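Home | Guides | Care | Spares | Contact

Plitwood Bedding Guide, section 4: Washing and folding printed fabric

October 2021
By Janelle Navarro 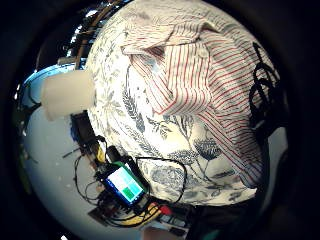 Fig. 4. Leafy printed fabric with a red-striped cloth over it.

1. Clear the fabric first. Cables, clothes and phones all go elsewhere.

2. Sort by colour. The packet says the print and a red stripe can share a wash. I would keep them apart, whatever it says.

3. Turn the printed side inwards and wash at the temperature on the label. Ignore the "freshen" setting, which as far as I can tell is a rinse with a nicer name.

Note: Plarine softener is recommended on the box. I have yet to see what it adds.

4. Dry flat or on a line. "Crease-free" is the maker's claim, so keep the iron handy.

5. Fold in half lengthways, then in thirds. Store somewhere dry.

CAUTION: Do not tumble dry on high. The 200-wash promise does not cover it, and I doubt it covers much else.

For replacement covers quote part 1332.

Back | Next: Stains | Top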